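Quiénes somos

Enda nació en la trastienda de una librería de Lestport, entre cajas de devoluciones y una cafetera que hacía más ruido que café. Loukia Karagiannis llevaba años vendiendo tebeos y novela gráfica a los vecinos del barrio, y su hermana Evanthia traducía álbumes para otras casas, casi siempre con prisas y casi siempre sin ver su nombre en la cubierta. De aquellas tardes de charla —que se alargaban bastante más de lo que marcaba el horario de cierre— salió la idea de montar una editorial pequeña, de las que contestan al teléfono.

Hoy somos cinco personas y publicamos seis libros al año. Podríamos hacer alguno más, nos lo dicen mucho, pero nos gusta acompañar cada título desde los primeros bocetos hasta que llega a la mesa de novedades, y eso lleva su tiempo. Trabajamos con autores que empiezan y con otros que ya tienen una obra larga a sus espaldas, y a todos les mandamos pruebas de color en papel, porque en la pantalla los azules siempre engañan un poco.

Loukia se ocupa de la dirección editorial y lee todo lo que llega. Evanthia coordina las traducciones y discute con cariño cada onomatopeya. Prodromos Liapis rotula a mano siempre que el libro lo permite, y cuando no lo permite también lo intenta. Styliani Panagiotou lleva la producción y el trato con la imprenta Tsoukalas, con la que trabajamos desde el primer libro y que nos ha sacado de más de un apuro. Y Paraskevi Psarras, la última en incorporarse, atiende a librerías, bibliotecas y festivales, así que lo más probable es que sea ella quien responda a vuestro correo.

Tenemos dos colecciones. Flollow reúne historias cortas, cuadernos de 24 páginas en grapa pensados para leerse de una sentada (y para prestarse, que para eso caben en cualquier bolsillo). La otra no ha llegado a tener nombre, y en casa la llamamos «los gordos»: álbumes largos en cartoné, muchos de ellos biografías, crónicas familiares o adaptaciones de novelas que nos marcaron de jóvenes.

Cada octubre abrimos la puerta del taller y organizamos unas jornadas con autores, charlas y una mesa de dibujo para quien quiera sentarse un rato. Empezamos a las cinco de la tarde y terminamos cuando se acaba el bizcocho de Evanthia. La entrada es libre, y a quienes venís de fuera os ayudamos con mucho gusto a encontrar alojamiento.

Si os apetece escribirnos, visitarnos o recomendarnos un libro que todavía no conozcamos, estaremos encantados de leeros.

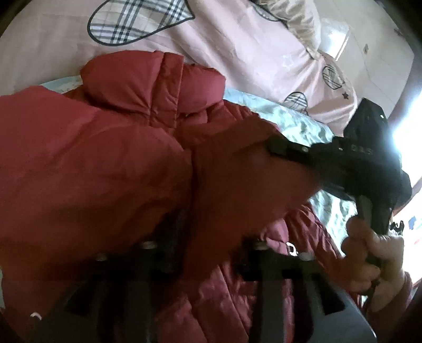
¿Cómo puedo enviaros un proyecto de cómic?

Mándanos por correo electrónico una sinopsis breve y un máximo de 15 páginas terminadas en un solo PDF. Loukia lee todas las propuestas y contesta personalmente, también cuando el libro no encaja en nuestro catálogo.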